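Caring for Your Gallance Linens
Section 4: First wash and folding

4 min read | 2 comments | 0 shares
Print this page | E-mail this page

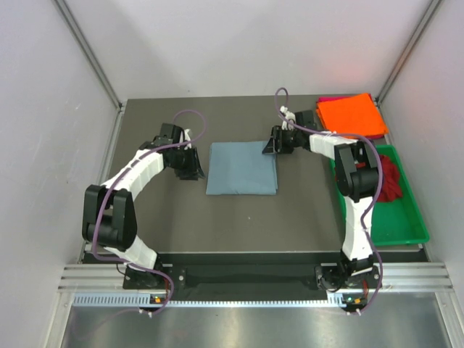 A new linen cloth feels a bit stiff, and that's perfectly normal. The good news is that linen gets softer every time you wash it, and the first wash makes the biggest difference of all! Set aside an afternoon for it and you'll have lovely, drapey cloths for years.

Before you start

Take off the paper band and snip the thread holding the care card. Check the card for the colour name. Paterson (the deep red) must be washed alone the first two times.

CAUTION: Do not use bleach or fabric softener. Softener coats the fibres and the cloth will stop soaking things up.

First wash

1. Soak the cloths in a basin of cool water for an hour. Push them under so that no air is trapped.

2. Move them to the machine without wringing. Fill the drum no more than half full - linen likes room to move.

3. Add a small amount of mild liquid detergent and choose a gentle wash at 40 degrees or below.

4. Spin at 400. Faster spins set hard creases that are a real pain to iron out.

5. Shake each cloth hard, twice, by its short edge. Great fun outdoors!

Note: A little fluff in the filter is normal after the first wash. Clean the filter before your next load.

Drying and pressing

6. Hang the cloths over a line or rail, out of strong sun.

7. Take them down while they are still slightly damp. Iron on the wrong side with plenty of steam.

CAUTION: Never leave a hot iron resting on the Trultonel range. The woven border will scorch.

Folding

8. Lay the cloth flat and smooth it from the middle outwards with your palms.

9. Bring the two long sides together, then fold the short ends over to meet.

10. Fold once more and pat it down. Don't press the folds with the iron - let them stay soft.

Note: Refold along different lines every few months. Linen kept on the same crease will wear through there first.

Text by Shona Swanson. Last updated April 4, 2019.

Next: Section 5, Stains and small repairs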